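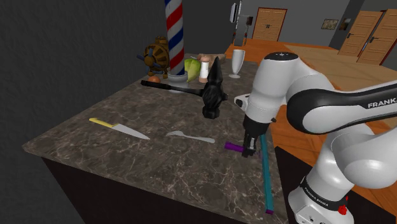 What does the new Clulirik record sound like?

Slower and heavier than the first one, with far more singing and almost no programmed drums.

The band's second album, Draria, is out now on Lindqvist, and it runs to 15 tracks. Singer Honeylyn Policarpio wrote most of the words in February, while guitarist Jennylyn Bautista was tracking riffs at home and sending them over late at night.

"I had 29 voice memos on my phone and hated nearly all of them," says Policarpio. "Jennylyn kept telling me to finish one before starting the next. The one I finished was Gondeck, so that became the single."

Gondeck opens on a single bass note held for most of a minute before the full band comes in. Bautista tuned down to A for it and broke two strings on the first take. The lyrics deal with a landlord, a flooded basement and a long fight over a deposit.

The debut sold 500 copies on tape, mostly at shows. Lindqvist has pressed this one on vinyl, with 100 copies on green wax for people who order through the band.

"We still pack the orders ourselves," says Bautista. "My kitchen is full of mailers."

The closing track, Salt Line, has no guitar at all. Policarpio sings it over an organ she bought from a church sale, and the pedal squeaks all the way through. They tried oiling it, then left it in.

Clulirik are booking shows for the new year and are looking for a drummer who can travel.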